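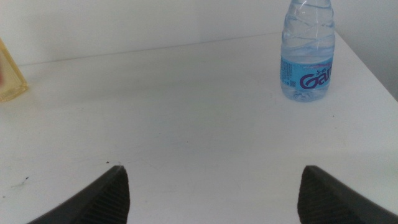
*Bottle bench, view between the fingers. Label side toward us.*

**March, bench notes, started 7:40 with coffee**

Picking up where I left off on the bottle packing. For anyone reading over my shoulder (hello, Berwyn), the Rinddale line still wants 400 bottles a shift put into baskets for the visitor carts, and up to now that has been two people standing at a table for most of the day. The idea is that Taro takes the plain picking and the people keep the checking, the odd sizes and the carts themselves.

I spent the first part of the morning on the approach to the bottle. Clear plastic is a nuisance, as everybody at Mitstead warned me, and I have settled on aiming for the label band - it gives us something with a bit of color to find. The upper part has ridges and grooves that throw little highlights about, and I don't want to be chasing those. Opening the fingers wide and coming in low feels right to me. I'd like Emrys to look at the closing force before I touch it again, he has much better hands for that than I do.

Speaking of Emrys Lougher, we had a good long talk over lunch, and I want to get it down while I remember it. He has packed at Landeg for 12 years and he isn't sentimental about it. His wrists hurt by the afternoon and he'd be glad to hand that part over. What he minds is the talking. Two people across a table get a lot said in a shift, and he worries that one person minding two arms will have a quieter day than he wants. I hadn't given that any thought at all, and I felt a bit foolish. I've asked whether we could put the checking station at the end of this table, facing the cart loaders, so there is company within reach.
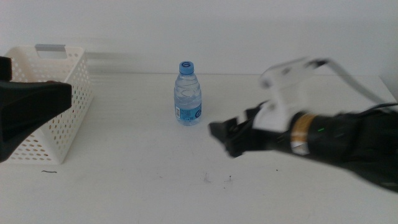 He also asked who gets to stop it. I said anyone, and he said that needs to be on the wall in big letters before the first real shift, with no form to fill in afterward. Quite right too. People won't press a button if they think they will have to explain themselves to the office for it. I've written to Berwyn Nicholas about the wording.

Some smaller things, in no order:

- Basket position: keep it on the left and mark the corners with tape, so whoever swaps it doesn't have to guess.
- Wipe the table down at shift change. There are specks and scuffs on the white top and I'd like a clean start for each run.
- The training sheet is 90 minutes as written. Too long! Split it in two and let people handle the arms in the first half.
- Part 209 (spare finger pads) is still on order.

Berwyn wants the rota for the changeover weeks. My draft keeps both packers on the bench for all of it, working in turns, and I'm going to argue for that as nicely as I know how. Emrys has the draft now and will scribble on it tonight.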